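Geduld mit den Händen

Bei Rolia sitzt Noreen Khokhar seit sechs Monaten an den Griffen und macht den Armen vor, was sie lernen sollen. Ich habe ihr einen ganzen Nachmittag lang zugeschaut, und ich gestehe gern, dass ich nicht mehr wegwollte.
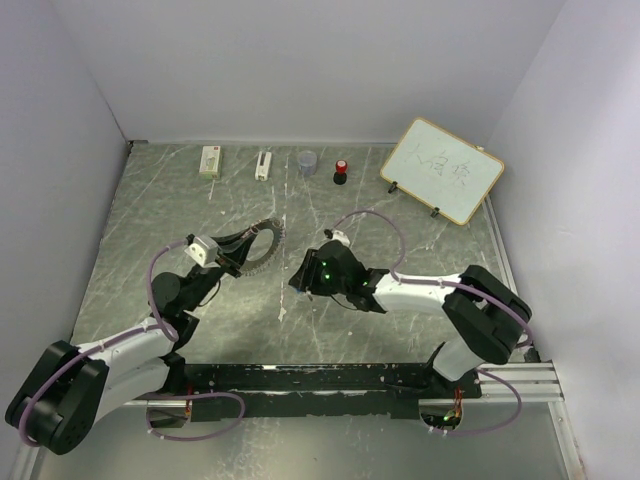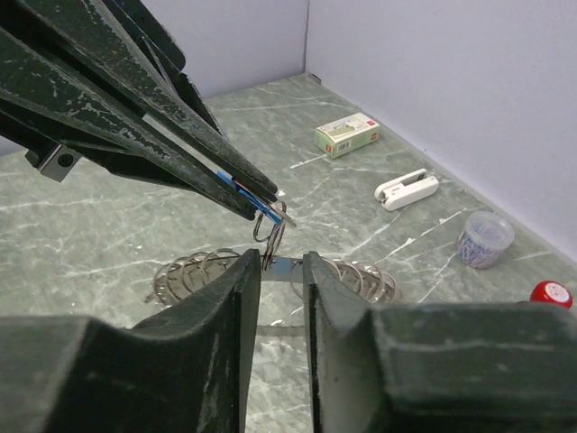

Man redet ja immer von Datenmengen und viel zu selten von den Menschen, die sie mit den Fingern erzeugen. Wer schludrig vormacht, bekommt schludrige Nachahmer – das kennt jede Lehrwerkstatt. Ich meine deshalb, dass diese Arbeit ordentlich bezahlt gehört, mit Pausen und einem Namen im Bericht.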